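Anovetti Small Accessories: sorting notes and labels

Version of Mar 15, 2022. Maintainer: Ruaridh Kinnear.

Contents
138 sessions of sorting small personal accessories on a bed or dresser. Each session has a label file and a plain-text note.

Classes
corded_pendant
knot_ornament
bangle
bead_bracelet
hair_clip

Labeling rules
Pendants are labeled with their cord as one item. Overlapping bangles get one label per ring. Material is left blank unless both labelers agree. Containers go in the surface field, not in the item list.

Known issues
Knots and coiled cords are confused in 43 labels. Fixes are planned for May.

Sample 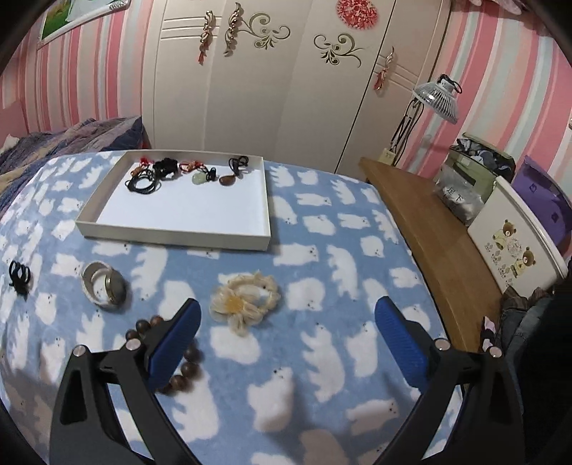

1 min read

Corded pieces sit in the white tray, including the pale green pendant and the brown oval one. The claw clip, bangles and bead bracelet are on the blanket. Surface field: "tray; bed".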